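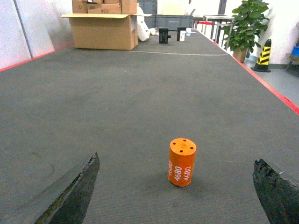
Minutes of the October meeting, Gonwood workshop group

Opened at 9:15. Chair: Rigoberto Sotelo. The minutes of the last meeting were read and accepted with one correction: the supplier of the adhesive is Brutow and not Shawky.

1. Cylinder blocks

The group looked at the short orange cylinder with the number 4680 printed in white on the side. All present agreed that the white number is easy to read against the orange. It was asked if the number should be printed only one time on the curved side. Rigoberto prefers to repeat it, so a person can read it when the block is turned. The group agreed to keep it repeated.

There was a longer discussion about the top face, with the four small holes in a square and the larger hole in the center. One member would like to have the same pattern on all blocks of the next order. Another member asked for a drawing first. The drawing will be sent to Funbridge before the order is made.

Decision: orange stays for this number. The next order is 383 pieces.

2. Long table

The gray carpet on the table has faint scuff marks and one darker curved streak near the front on the left. It was proposed to change the whole carpet. The offer from Shawky is 900 and does not include the red strip along the edges. The group finds this too expensive at this moment. We will first try to clean the streak with a mild soap on a small area.

The pale line across the far part was also mentioned. It does not disturb the work and will be left as it is.

3. Cardboard boxes

The four boxes stacked at the back left of the table should go to the storage room. The big one at the bottom can have its flaps folded in when it is moved. Rigoberto will write the contents on each box.

4. Budget

From the yearly amount of 3,000, the cylinder order will be paid first. The carpet comes back on the agenda when the result of the cleaning is known.

5. Other matters

The key of the storage room must be returned to the hook after use. The request for a second shelf was moved to the next meeting.

Closed at 10:40.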